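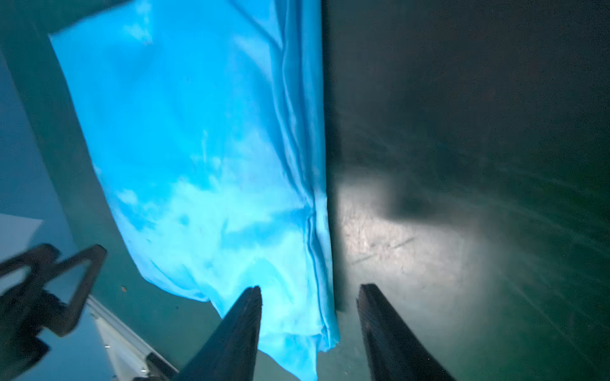
Pleveck Blue Satin Cloth, 100 x 240 cm
Reviewed August 22, 2019

I bought two of these from Petthorpe to cover a long folding table and to hang as a backdrop behind it. The color is listed as "sky." In person it is a bright blue, closer to cyan, and it changes a lot with the light. On the folds it goes almost white. Anyone trying to match it to napkins or ribbon should order a sample first.

The fabric is polyester satin. It is thin and slippery, and mine slid off the table twice before I bought clips. Hung up, it behaves better. It falls into long straight pleats without much help, and the shine makes a plain wall look dressed.

Creases are the weak point. Both cloths came folded into a small square and the fold lines were still there after a night on the rail. A cool iron through a cotton towel took them out. Do not use a hot iron. I tested one on a corner and it left a stiff mark.

Hems are straight on three sides. The fourth had a loose thread, which I trimmed, and it has held through 38 washes at the cold setting. No fading so far, and no color came out in the water.

I also looked at the Gikeck version, item 514. It is heavier and stays put on a table, but the blue is duller and it costs more. For tables I would pay the difference. For hanging, I would buy the Pleveck again, and I plan to get a third one in October.

Four stars out of five.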